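Community Sport Coaching, Unit 4 handout
Zone defence in junior basketball
Last updated: March

Read this before the practical. It follows on from the man-to-man notes in Unit 3 and uses the same court diagrams.

1. Why teach zone at all

Most under-14 competitions restrict zone until the second half of the season, and some ban it. Check your local by-laws. Players still need to know how it works, as they will meet it once they move up an age group. Teach man-to-man first. A team that can't stay in front of the ball will not be saved by a 2-3.

2. The 2-3

Two guards at the top, three players along the baseline. The guards share the ball above the foul line. When the ball goes to the wing, the near guard takes it and the far guard drops to the high post. The bottom player on the ball side covers the corner, and the centre fronts or sits behind the low post depending on size.

Common faults:
- both guards going to the ball
- the weak-side forward standing under the ring and losing the rebounder
- hands down
- no talk

3. The 1-3-1

Harder to teach and needs a quick player on the baseline. It is good for traps in the corners and weak against skip passes. Leave it until the group can run the 2-3 for a full quarter.

4. Case study: Meminton v Gundila

Meminton played zone for the whole second half and gave up 16 points in it. Gundila had scored 30 before the break. Watch where the centre stands when the ball is in the corner. Twice she is a full step late, and both times Gundila scores from the short corner. The Skerkodness season summary has Meminton conceding 242 points for the year, 163 of them in games where they stayed in man-to-man throughout. Don't read too much into that, because the number of games is not the same.
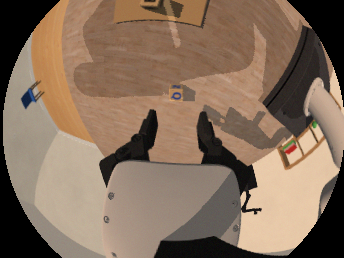

Simulated view over a wooden tabletop, with shadows across the surface.

5. For the practical

Bring a whistle and flat shoes. Each pair will run the shell drill for one rotation, then switch it to a 2-3 on the call. You will be marked on your instructions and your court position, so stand where you can see all five defenders. Written plans go in the tray before we start.

14 shares | 3 comments

Related handouts
Unit 3: Man-to-man and help side
Unit 5: Breaking a press
Yokoyama shooting progressions
Scoring table duties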